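Bovstead Enamel Plates - Questions We Get A Lot

Print this page | E-mail to a friend

Can I put them in the dishwasher?
Yes. Top rack if you can. Dry the rims by hand, thats where rust starts.

Microwave?
No. Steel under the enamel. Never.

What sizes?
Small and large. Mixed sets are fine, just say so in the order notes.

I chipped one. Now what?
Chip on the rim - keep using it, keep it dry. Chip on the eating side - stop using it for food. Put a plant on it.
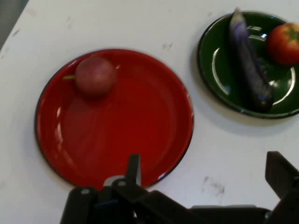
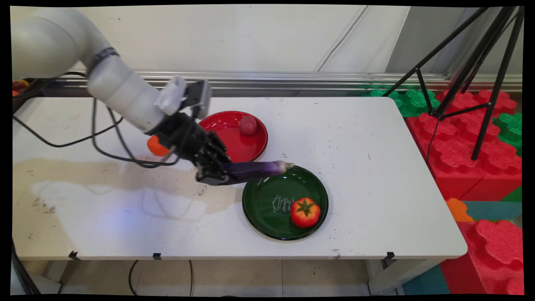

Which color should I get?
Depends what you put on it, and we get asked this more than anything. Red is the loud one, good for bread, pale cheese, anything plain. Green is easier with vegetables. A tomato really jumps on the dark green, same tomato on red you'd hardly notice. Larysa in our shop says buy one of each and swap, wich is what most people end up doing.

Will they scratch?
Metal forks leave gray marks sometimes. Baking soda, damp cloth, rub lightly. No steel wool.

How long do returns take?
You have 11 days to send it back. Refund goes out within 6 of us getting the box. Unused only please.

Broken in the mail?
Send a photo to Bohdan Bilyk at the order desk. Keep the box till he answers.

Filed under: Tableware, Care & Cleaning, Orders

Contact us | © Bovstead | Back to top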